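5th August
Chores bench, notes. Mine unless marked DE.

Picking up from the grip pad business. New pads on, old ones had gone shiny at the tips. Did the paper bag, the mug and the folded tea towel again before anything else so we have something to compare against. Mug fine. Bag fine. Towel still comes up as two layers or none, same as January, same as always.

Main question for this week, from Dwynwen's list: can we put shopping away. Whole job, bag to shelf. Short answer no. Longer answer below for whoever does the write-up for Taltden.

Broke the job into bits:
unpack the bag
sort by where it goes
carry
put down without bruising
deal with the bag afterwards

Unpacking is the worst. The arm (Trevor, the one by the sink, not Brasier) will go into an open bag and come out with something, but it can't be asked for a particular thing once there's more than one layer. Gets a bit of bag in the fingers along with the fruit and lifts the lot. Did that over and over. Dwynwen held the bag open for it, which helped, but then you have a person standing there holding a bag and she may as well unpack it.

Sorting is better than I thought. If things are already spread out and not touching, Trevor picks and places into a tray at a decent rate. 85 good out of 100 on round fruit. Most of the misses were rolls - finger touches one side first, fruit goes off, arm closes on air and carries the air to the tray very carefully. Needs to notice. The closing width is right there in the log, it's not hard, I just haven't done it.

Soft surface makes it worse. On the bench top the thing you push stays more or less where you left it. On a mattress or a cushion it dips, the neighbours lean in, and the next pick is a different problem from the one you planned. Siwan says nobody sorts their shopping on a bed. Siwan has not seen my house.

Thin plastic on top of soft is worse again. Drag it a bit and everything on it moves. Shiny as well so the depth goes patchy round the creases. Wrote "try matt sheet" on the board, then decided against - people have shiny plastic in their homes, and we'd only be fooling ourselves.

DE: disagree a bit, worth one run on matt so we know how much is the depth and how much is the dragging. Otherwise we're guessing.

OK fair. Put it down for tomorow.

Leafy stuff. Not close. Fingers go through it or squash it. Best result was coming in low at the stalk end, which a person does without thinking. Carrots are easy on a flat bench, poor on a plate, the rim gets in the way of one finger and the whole wrist tips. Might be better to pick the plate up with the carrot on it and tip, but that's two arms and we have one and a half.
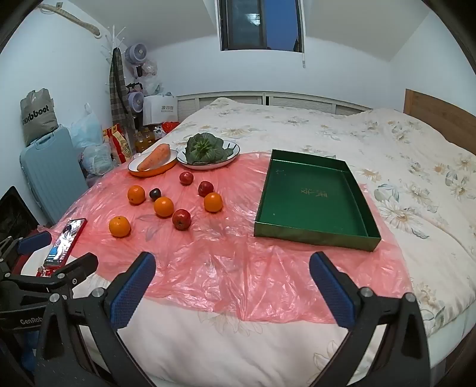 Anyway plums. Small, dark, and forever tucked in against something bigger. Trevor either ignores them or goes for the orange next door. If I tell it exactly where the plum is it does fine, so it's seeing that's the trouble and the hand is OK. Apples and oranges get mixed up less than I'd feared.

Timing. 178 seconds to clear one spread into the tray, best run. Me, same spread, under 20 and talking to Siwan at the same time. Flulleo's brochure figure isn't comparable, theirs is boxes on a belt.

Hand demos: want 300 or so before retraining, we're well short. Please vary where you start from. Too many of mine come in from the same side and the arm has learnt that as if it mattered. Start wide open too, half-closed starts keep clipping the fruit on the way down.

Battery on the second gripper is flat again, the charger light lies. Leave it on overnight whatever it says.

To do
- closing width check, me, before anything else
- matt sheet run (DE)
- plum labels, the last batch has half of them down as grapes
- ask Siwan if Brasier's wrist will fit on Trevor. I think the bolt pattern is diffrent
- more leafy greens, the last lot is past using

For the write-up: machine can sort fruit if somebody lays it out first, and is slow. Putting the shopping away, no. Wouldn't put a date on it.

Kettle needs descaling.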